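The House Rules for a Small Robot Arm

Shops that run one or two light arms are writing their own good-practice sheets. Most fit on a page.

September issue. By the Workshop Desk

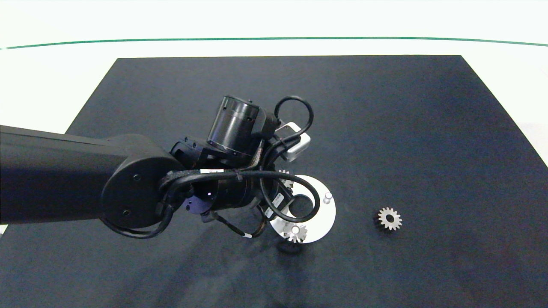
A gear task in progress on a dark mat, with one gear still off to the side of the disc.

The Namaler workshop in Onovholm builds small gear drives and tests arms that can put them together. Its rules for working around an arm used to be spread over 40 pages in a binder. Last year the staff cut them down to one sheet, printed on both sides, and taped it to the end of every bench.

The sheet has eight rules. The first is about cables. Any cable that moves with the wrist has to be run through its full travel by hand before power goes on, and the person doing it watches for loops that could drop near the fingers or catch on a peg. Cables get a label at both ends. If a label has worn off, the arm stays off until someone has traced the cable and made a new one.

The second rule covers the mat. Only the fixture and the parts for the current job may be on it. Tools, cups and phones go on the shelf behind. The shop picked dark mats so that a dropped part shows up, and the mats are vacuumed at the end of a shift.

Fixtures take up the next two rules. A fixture goes back to the same spot each time, and its position is checked before the first run of the day. Spare parts sit flat, clear of the fixture and of each other. Gears leaning on one another were the most common cause of a bad pick at Namaler, and the fix cost nothing.

Rules five and six deal with people. Hands stay off the mat while the motors are live, even when the arm is still. A paused arm counts as a moving arm. This was the rule new staff argued with most, and the shop has kept it word for word.

The last two cover speed and records. A new program runs at the lowest speed for its first four passes. Every stop gets a line in the log, including the ones that seem too small to matter – a slipped gear, a cable brushing the bench.

Rosales, a repair shop across town, borrowed the sheet and changed two items. It dropped the log rule for stops under a minute, then put it back a few weeks later. It also added a line about checking the small screws on the joint covers each month.

None of this replaces the published safety standards or a proper risk assessment. A sheet on the bench is for the person standing there at 4 p.m. who wants to reach in and straighten a part.

Comments

prollix: We have the paused-arm rule too. Took a year before everybody followed it.

benchleft: Would like to see the whole sheet, both sides. Is it going to be posted?

gearbox_t: Labels at both ends, yes. Put clear tape over them or the ink rubs off.

Contact the editors | Copyright, all rights reserved | Back to top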